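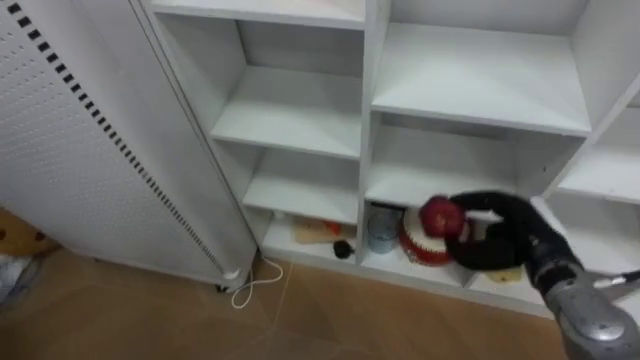 Vosine open shelving unit, matt white

The Vosine is an open unit for living rooms, halls and playrooms, with square and rectangular compartments and no doors or back-breaking assembly. The dividers and shelf boards share one matt white finish. It can be filled a bit at a time: the bottom left compartment takes a light wooden board lying flat, with small things beside it, while the two above are still empty. Stand it on a level floor, tiled or otherwise, and fix it to the wall with the brackets supplied.

Maximum load per compartment: 2 kg on small shelves, 40 kg for the whole unit
Article number: 605
Cleaning: damp cloth, no scouring powder
Delivery: flat, with fixings and hex key
Spare shelf boards: ask Santosh Pal at the Valtonen shop counter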